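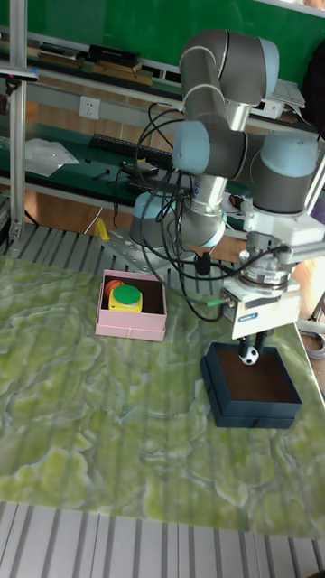
[bustau-list] Re: Two-box task, what's left before the heats

From: Owen
To: bustau-list
Date: 29 November 2020
In reply to: message from Hạnh Khổng

Quick one, have to be out of the door shortly so sorry for the state of this. Replying in between Hạnh's points and then some stuff of my own at the bottom. If you only read one bit read the bit about the drop height.

Hạnh Khổng wrote:

> Hi all,
> I read the Onu rules again last night, properly this time, and I think
> we have been doing one part wrong. The rule says the objects must be
> "moved between the containers in either direction on request". We have
> only been practising pink to navy. We need to practise navy to pink as
> well and I think it is quite different for the arm.

Yes. My fault, I did the first summary of the rules and I wrote "from A to B" and everyone (reasonably) believed me. It is different, because the navy box is closer to the far end of where the arm is comfy and the pink one makes it fold up much more. The wrist ends up at a funny angle over pink if you let the planner pick for itself. Don't let it pick for itself. There's a preferred pose in the config now, called pink_above, please use that and don't add your own one called pink_above2. You know who you are.

> Also the order is not fixed. The judge can ask for the button first or
> one of the balls first. So the script with the fixed list will not be
> enough, even if it looks nice.

Agreed, and I've started pulling the list out. The main file is some 800 lines and a lot of it is the same thing three times with the object name changed. That goes. One pick function, one place function, the object and the box are passed in. I've done the pick half. Place half is still the old mess, please nobody tidy it till I've pushed or we'll be merging all week.

> Can we also agree names? In the code there is "soccer", "football",
> "ball1" and "whiteball" and I think they are all the same ball.

They are all the same ball. Names from now on:

football - the small black and white one
basket - the small orange one with the seam lines
button - the yellow block with the green top
pink, navy - the boxes

All lower case. I'll do a search and replace. If your branch breaks on Monday that's why, sorry in advance.

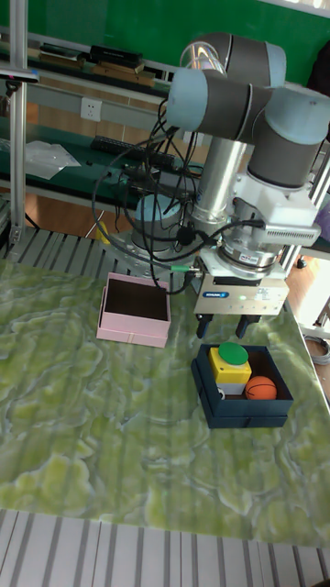
Fingers up behind navy, with the button and the orange ball in the box. Pink over on the left.

Carrying on.

> The button is the one I am worried about. The balls do not care which
> way round they are. The button does, if we grab it by the round top it
> can tip, and if it lands on its side then it is very hard to pick up
> again.

Right, so this was most of last session. What we do now is go for the block, not the cap. Fingers come down either side of the yellow and close low. It needs the gripper turned to match the block, and for that we need to know how the block is sitting, and the detector is a bit rubbish at that when the green top hides most of it from above. Looking down all you get is a green circle and a bit of yellow sticking out at the corners. A circle tells you nothing about rotation, obviously. The corners tell you everything but theres only a few pixels of them.

Two ideas:

a) Crop round the green, then only look for yellow in the crop, then fit a square. Simple. Falls over if the yellow is in shade because the box wall is in the way.

b) Use the side view for the angle and the top view just for the position. Better I think but then both views have to agree where the table is, and they didn't last time I looked.

I'd go with (a) for the heats and leave (b) for later. Hạnh if you've got a strong view shout. 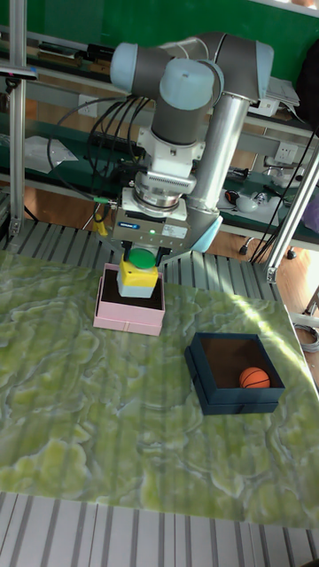
Going into pink with the block is the tight one. The box isn't that much bigger than the block plus fingers, once you leave space for them to open again. So centre of the box every time, no being clever and trying to leave space for the balls. Balls can go where they like afterwards, they roll into whatever gap is left. If the balls are already in there and the judge asks for the button last, then we have a problem, and what I'd suggest is we just go down slowly over the centre and let the block push them aside. Horrible but I think it's allowed, the rules only say you mustn't knock the container over or push it off its mark. Can somebody check that please? Section on penalties, near the end.

> What height are we dropping from? I saw three different numbers in
> three files.

THIS. This is the important bit. We had everyone using their own release height and it makes the logs useless for comparing anything. From now on:

- football and basket: release with the ball just below the rim of the box. Not above it. Above it and they bounce, and the football bounces out more than you'd think for the size of it.
- button: all the way down till the force reading says we're touching, back off a hair, then open. Never drop it.

The heights are in heights.yaml and nowhere else. If you find a number in a script, delete the number.

About the force reading. When the arm is moving it is noisy and we were getting false touches half way down, which is how we ended up opening the gripper in mid air in front of the open day visitors. It now waits for the arm to settle before it trusts anything. Makes each place a bit slower. Can live with that.

> Last thing. Horance is not liked by everybody as a name but I already
> put it on the entry form so please stop arguing.
> Hạnh

Horance it is then. I voted for it so no complaints here.

OK my own stuff.

LOGS
We've got 74 logged runs now, and I went through the lot on the bus. 18 of them failed. Sorted by what went wrong, as best I could tell from the notes, and the notes are not great (one just says "no"). Most of the fails are the button being held skew and catching the rim on the way in. Then the ball slipping out of the fingers on the lift, and that's nearly always the football, I think because we were closing on it too high up. Then a couple where the cables caught. The rest I can't tell. PLEASE write more than one word.

The runs were nearly all pink to navy as per Hạnh's point, so don't go quoting a success rate at anyone. We don't really have one for the other direction.

CABLES
The bundle hangs in a loop down past the base and across to the gripper, and when the arm folds back towards pink it goes slack and swings. It hasn't snagged the box yet that I know of but it will. I'd like another clip further up. Also when you're re-doing the cables check the green connector on the side of the gripper is pushed home before you start the arm. If it's half in you get a gripper that works for a while and then doesnt, and you will blame the code, and spend an hour on the code. Ask me how I know.

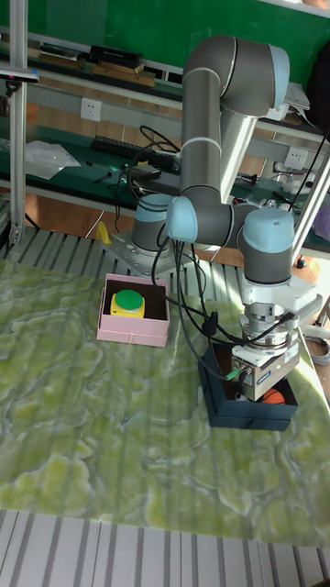

LIGHT
The marbled table cover is shiny and we get stripes on it when it's bright out. The detector doesn't mind so much on the green but it gets confused when a stripe runs up to the edge of a box, it thinks the box is longer than it is and then the centre is off and then see above about centre of the box every time. For now, if you're recording data, record some with the stripes and some without, and put which in the notes. Don't only record the nice ones. It'll be worse in the hall in January, there are windows all down one side.

And can we not change the cover before the heats. I know it's ugly. Every picture we've trained on has it in.

NAVY BOX
The dark blue one is a pain because the walls come out nearly black and the depth goes patchy near them. If the basket is sat out in the middle of the box, fine. If it's tucked up in a corner against the wall the fingers want to go where the wall is. There is now a check that stops it, it just refuses and says "too close to wall". So if you get that message it isn't a bug, it's meant to. What it should do next is nudge the ball towards the middle and try again. Not written. Nice small job for someone, fairly separate from everything else, would suit one of the first years. Droltico has a push primitive already so you wouldn't be starting from nothing, but the docs for it are thin, come and find me.

WHO'S DOING WHAT (shout if wrong)
Hạnh - order on request, reading the judge's instruction in, entry form things
Me - pick/place clean up, names, heights file
Priya - yellow square fitting, option (a)
Tom - cables, extra clip, checking the box marks are still on the table where they should be
Nobody yet - the nudge thing, reading the penalties section

SESSIONS
Usual evening slot plus I've asked for an extra one. Will post when I hear. If you're in, sign the sheet, and the usual applies: one person on the stop button whenever the arm is live, hands out from over the boxes, no resetting the balls while it's "only" in between runs. Park it first, then reset. I saw two people reach in last week and I'm not going to name them but I did see.

Also whoever has the spare set of fingers, can they come back please. They're signed out to "me".

Got to run. Will push the pick stuff tonight, place stuff probaby tomorrow.

Owen

_______________________________________________
bustau-list mailing list
To unsubscribe, reply with "unsubscribe" as the subject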